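Tandusora 薄款纸巾盒使用记录

用了将近一个月,写一下这个纸巾盒的情况。型号是 Tandusora 的薄款,白色盒身,四周一圈银色金属边。我在 Tremetti 网店下的单,到手 742 卢比,含运费。同一家店还有一款 Nogueira 的木盒,卖 355 卢比,当时犹豫过,后来看尺寸太高,放不进我要放的那格架子,就没买。

先说为什么要买薄的。家里饭桌靠墙,墙上有一层窄架,架子和上面柜子底之间的空隙很小,普通抽纸盒塞进去以后手伸不进去,抽纸的时候总把盒子一起带出来。原来用的是 Bulstead 的塑料盒,用了两年,盖子扣不紧了,一抽就翘。换成薄的以后,空隙够手进去,这个问题算是解决了。

包装比较简单,一个纸盒,里面垫了一层泡沫。没有说明书,也不需要。底面有四个小脚垫,其中一个贴歪了,我揭下来重新贴了一次,胶还够粘。金属边的四个角摸过去不刮手,但有一个角的接缝比其他三个宽一点,不仔细看注意不到。介意做工的人可以收货时先看这几处。

装纸的方式要讲一下,因为网店页面写得不清楚。它从上面放纸,放的是折好的平片纸巾,成卷的不行,那种带塑料膜的抽取式整包也不行,太厚。页面上写“适用多数纸巾”,这个说法偏宽。我第一次买错了一包抽取式的,只好拆开一张一张重新折,很费时间。

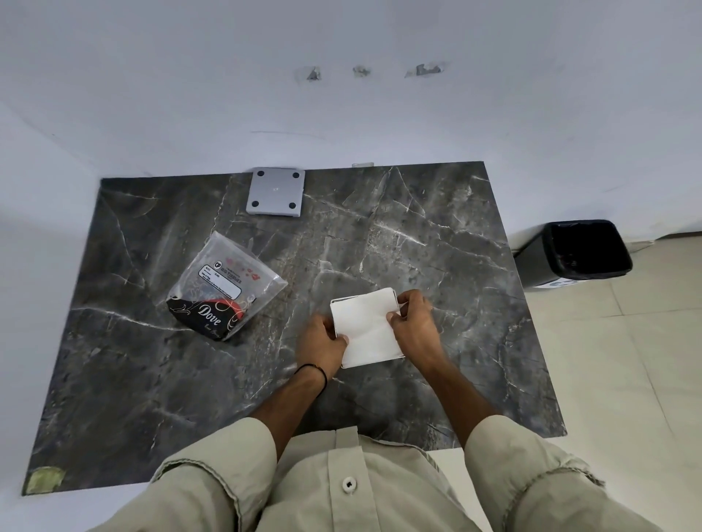 纸巾的尺寸是买之前最该弄清楚的事。我前后试过三种。第一种是超市的小方巾,折好以后四边都空着,放进去会滑,架子一碰就歪到一边。第二种是餐厅用的厚双层,大小合适,但放不了几张就顶到头。第三种就是现在用的,透明塑料袋装,黑底印刷上斜着一个白色的 Dove 字样,袋口附近的白标签写着 BIG TISSUES,买的时候认准这几个字就行。这种展开比较大,对折再对折之后放在盒面上刚好,用手掌压平,边上不会鼓出来。袋子拆开后最好用夹子封口,不然放在厨房里容易吸味。

容量不大。我一次放 15 张,再多上面就会拱起来。两个人吃饭,正常情况下能用两三天,来客人那天中途要补一次。如果家里人多,或者习惯一次抽好几张,这个盒子会显得麻烦,买普通高度的更合适。

清洁方面,白色盒身沾了油点,用湿布加一点洗洁精能擦掉。番茄酱的印子放了一夜才擦,留下很淡的一块,后来用小苏打糊敷了一会儿,基本看不出来了。金属边比盒身难伺候,指印明显,靠近灶台的那一面几天就蒙一层油,要用干布再过一遍才亮。不要用钢丝球,我在底面不显眼的地方试过,会起细划痕。

重量偏轻。纸多的时候还稳,剩下三四张的时候,单手抽纸盒子会跟着动。我的办法是在底下垫一小块防滑垫,从旧抽屉垫上剪下来的,效果可以。放在石材台面上比放在木架上滑得多,如果打算放在大理石或者瓷砖面上,建议一开始就垫上。

另外,开着吊扇的时候最上面那张会被吹起来。白天开窗也有这个情况,风大的时候能吹到地上。我试过用小碟子压,抽的时候要先拿开,不方便。后来把盒子挪到架子靠里的一侧,好了很多。厂家如果能配一根压条会更实用,同类产品里有带的,价格贵一些。

问过店里能不能单独买脚垫。客服 Aparecida Paiva 回复说目前不单卖,12月会上一批配件,到时候可以再问。回复当天就收到了,态度没什么可挑的。退换政策是拆封后 15 天内可以换一次,运费自己出。我那个接缝的问题不影响用,没有去换。

优点:
薄,能放进窄架
盒面好擦
纸平放,取用方便

缺点:
装得少
金属边容易留指印
轻,光滑台面上要垫东西
没有压条,怕风
网店对适用纸巾的说明不准确

价格上,742 卢比买一个纸巾盒不算便宜。如果家里没有高度限制,355 卢比的那款木盒应该够用,不过我没有实际用过,只在网页上看过尺寸。我会继续用现在这个,主要是因为架子那一格只有它放得进去。颜色除了白色还有灰色和米色,后两种当时缺货。

2024年11月

补充一点:有人问能不能挂墙。底面没有挂孔,也没有留螺丝位,店里也没有配套的挂件。想挂的话只能自己粘胶条,我没试过,不清楚能撑多久。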